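De: Grupo de manipulación, Mamton
Para: lista automatizacion-almacen
Fecha: 28 de agosto
Asunto: Re: Kit de demostraciones de Vernow, ¿alguien lo ha probado?

El equipo de Clorora escribió:
> Hola a todos. Estamos mirando el kit de captura de Vernow para
> enseñar a un brazo a guardar prendas blandas en cajas. El comercial
> nos ofrece dos modalidades: alquilar el equipo y grabar nosotros, o
> contratar el servicio completo, con personas suyas que hacen la tarea
> y entregan los datos ya segmentados. ¿Alguien tiene experiencia con
> una u otra? Nos interesan sobre todo los objetos que se deforman.
> Con cajas de cartón ya nos apañamos.
> También nos han hablado de Van Damme, pero no sabemos si trabajan
> con textil.

Hola:

Nosotros tuvimos el servicio completo en marzo y después alquilamos el kit por nuestra cuenta, así que puedo hablar de las dos cosas. La tarea que pedimos fue guardar gorras de béisbol en una caja de plástico transparente con tapa. Parece poca cosa, pero la gorra tiene una visera rígida y una copa que se hunde, y nuestro brazo fallaba casi siempre en el mismo punto: cogía bien y soltaba mal.

Contesto por partes.

1. Qué se graba

La cámara va a la altura de la cabeza y mira hacia la mesa. Se graban las dos manos trabajando, sin guantes ni marcadores. Vernow recomienda mesa clara y pared lisa, y les dimos la razón después de intentarlo sobre un banco de taller con manchas. En el lote hay momentos con una gorra sostenida sobre otra, y ahí es donde más se aprende del agarre, con una mano a cada lado de la copa.
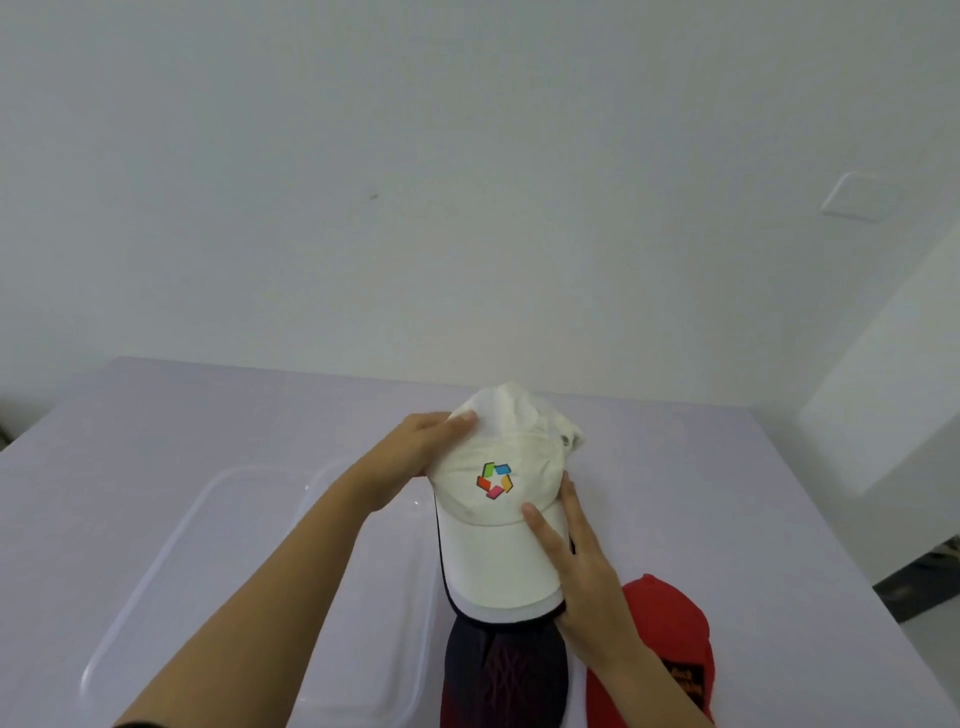
2. Calidad de las anotaciones

Recibimos 645 episodios segmentados. Cada uno viene dividido en acercamiento, agarre, traslado, colocación y retirada. Las tres primeras fases están bien marcadas. La frontera entre colocación y retirada es más discutible: para ellos la colocación termina cuando la prenda toca el fondo, y para nosotros termina cuando la mano deja de apretar. Lo avisamos y nos rehicieron el lote sin cobrarlo, pero tardaron 10 días. Si vais a contratar el servicio, acordad esa definición por escrito antes de empezar.

Las etiquetas de objeto son por color y tipo («gorra roja», «gorra blanca»). No leen el texto de los parches ni distinguen logotipos. En la gorra roja nuestra hay un parche negro con letras naranjas y una figura, y para el sistema no existe. A nosotros nos da igual, pero si en Clorora clasificáis por marca tendréis que añadirlo vosotros. 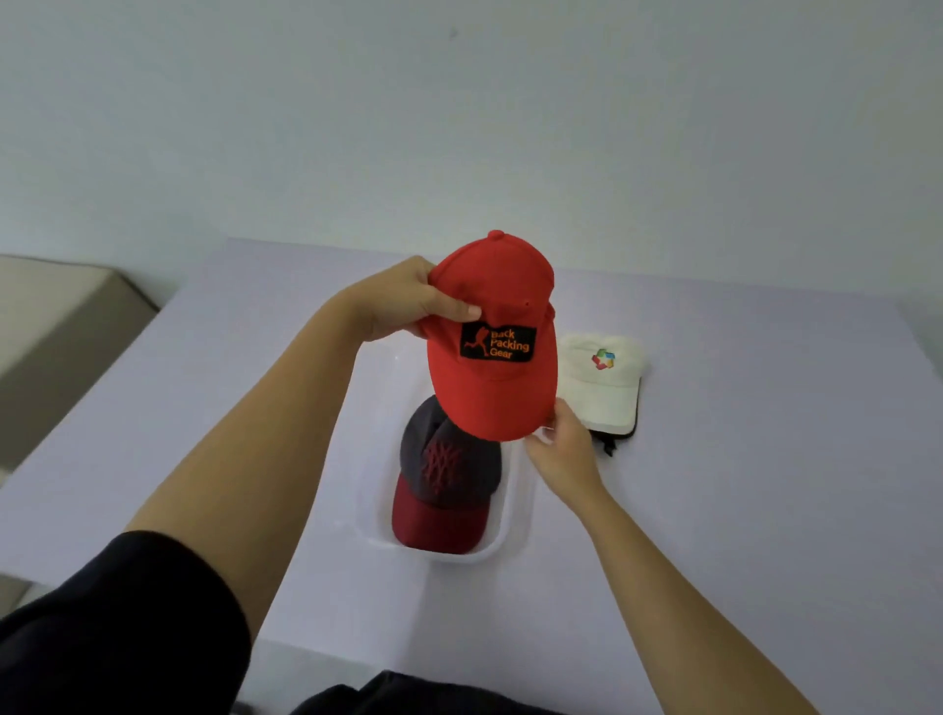

El seguimiento de las manos aguanta bien cuando se ve el dorso. Pierde precisión cuando los dedos quedan debajo de la visera, y en esos tramos el programa marca una confianza baja que conviene filtrar. Nosotros descartamos todo lo que estaba por debajo del umbral que trae de fábrica y no hemos echado nada en falta.

3. El plástico transparente

Es el punto flojo del producto. El contorno de la caja se detecta más o menos, gracias a los reflejos del borde. Con la tapa plana sobre la mesa no hay manera: unas veces la toma por mesa y otras la une a la caja. Vernow lo reconoce en la documentación y propone pegar cinta de color en el borde. Funciona, aunque luego el modelo aprende a buscar la cinta. Al final anotamos la tapa a mano en una parte pequeña de los episodios y con eso bastó.

4. Colocar y presionar

Para textil, lo más útil del lote son los episodios en los que la persona mete la gorra y la acomoda con las dos manos, con los dedos extendidos sobre la copa.
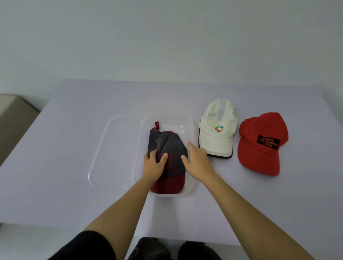 Nuestro brazo no hacía nada parecido. Soltaba desde arriba y daba la tarea por terminada. Después de entrenar con estos datos acompaña la prenda hasta el fondo y aprieta un poco. La fuerza no está en los datos, hay que ajustarla en el controlador, y en eso el soporte de Vernow no entra.

5. Precio y plazos

El alquiler del kit nos salió por 2.000 euros al mes, con la licencia del programa incluida. El servicio completo se presupuesta según la tarea y fue bastante más caro. Montar y calibrar el equipo nos llevó aproximadamente 7 horas la primera vez. La calibración se guarda, pero hay que repetirla si cambia la altura de la mesa.

6. Van Damme

Solo les pedimos presupuesto. Nos dijeron que hacían piezas rígidas y que el textil lo estudiaban caso por caso. No llegamos a probar nada suyo.

Si tenéis a alguien que pueda dedicarse a grabar, yo iría al alquiler y dejaría el servicio completo para un primer lote pequeño, que sirve de modelo para los siguientes. Puedo pasaros la hoja con nuestras definiciones de fase si me escribís fuera de la lista.

Saludos,
Grupo de manipulación
Mamton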